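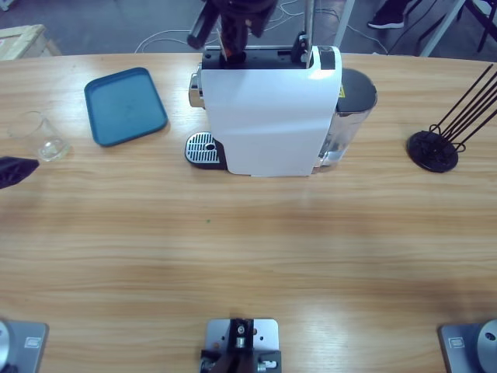 Saturday, March 16, 2024

Went to the Lumico open day after all. Had planned to clean the gutters, and the gutters have waited since last April, so they can wait a bit longer.

Parking was eight dollars, payable only by app, and the app wanted to know my favourite suburb before it would take my money. So much for the future. Then a lanyard, then a form to say I wouldn't sue if anything fell on me, then a biscuit.

Main event was in the back room, where they have two arms bolted to a table and a white coffee machine, the capsule kind, same sort we had at work until Hudosia took over and gave us the jar of instant. Narendra Vashisht ran the demo. Nice bloke, very patient, sneakers, talks to the arms under his breath the way Dad used to talk to the mower. The job is to get a capsule into the slot at the top. I do this most mornings with my eyes shut and have never been applauded for it.

It takes its time. The gripper comes down over the machine, has a think, shifts a whisker, has another think. A woman next to me whispered "come on, darling" and I realised I'd been leaning left to help. The other arm hung back near the glass like a junior waiter. I have some sympathy for that arm.

Narendra says they've recorded 3,732 goes at it so far. I asked who drinks them all. He said most are done with empties, and looked a little sad about it, or I did.

Somebody's kid asked if it could do a hot chocolate. Not yet. Somebody's husband asked what it cost, and Narendra found something to adjust on the table.

There was a talk afterwards by a man from Drenberg with 800 slides, or it felt that way. I got as far as "the kitchen as an unstructured environment" and thought of our second drawer. Slipped out with another biscuit.

Had a coffee at the servo on the way home, made by a teenager who didn't look up once. Pretty good. Rain by four, gutters over the side as usual. Must ring Jan about the ladder.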